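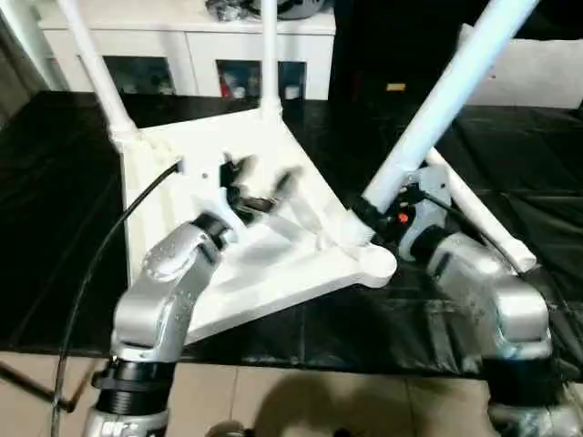 White base and tubes on a dark covering, with the cable leaving the opening in the left edge.

Fitting the uprights to the base

These notes cover the Plilisport 101 frame. The Oron 137 goes together the same way but has longer tubes.

1. Cover the table. White plastic marks easily, and a dark covering makes dropped screws easier to find.

2. Pull the cable clear of the base before any tube goes in. A cable trapped under a rail will stop the base sitting level.

3. Push each tube into its joint by hand, turning it slightly until it stops. Do not use a mallet. If a tube binds, take it out and wipe the joint.

4. Leave all screws 3 turns short of tight until every tube is in place. Adjust any tube that leans the wrong way, then tighten in rotation, a half turn at a time.

5. Lay the fabric panel inside the rails last. Creases are normal and drop out in use. Do not iron it on the frame.

6. Check the foot of each pole. There should be no gap between the foot and the base, and no movement when the pole is pushed sideways. 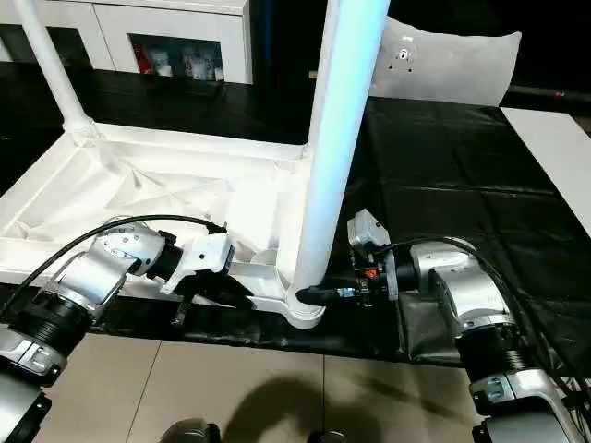 Ross Gunn writes that on his frame the joints worked loose after a fortnight, and that going over the screws again with a 6 mm key cured it. He also suggests keeping the spare screws in a bag tied to the cable.

Replacement joints are sold singly by Tadavico.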